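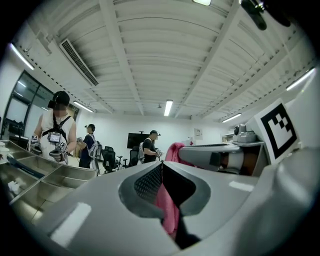

Trillton workshop gets its grippers going

2018-06-03

Quick one from the Holloway unit, more when I get a minute. The hand-held grippers are built and in use – three years of Sunday evenings, mostly Gus Doucet's. Grey plastic bodies, mesh pad in the notch, black-and-white marker cards so the software can work out where the fingers are. Cloth is the hard bit. Always was.

Darnell Crenshaw did the backpack wiring and has rewritten the logging twice. Total spend so far £1793, members' money plus the March raffle. Spare fingers take 24 hours a set on the old printer, so please dont drop them.

Next job is the arm for Gus's garage, working name Amura. It should learn from the recordings – 2642 saved up to now, a fair few of them rubbish. Folding tea towels first, then sorting screws if the fingers are up to it.

Bench nights carry on as normal. Anyone with a spare power supply or a decent roll of grey filament, see Darnell. Parts list will go up on the Lastirora page once Gus has checked teh bolt sizes.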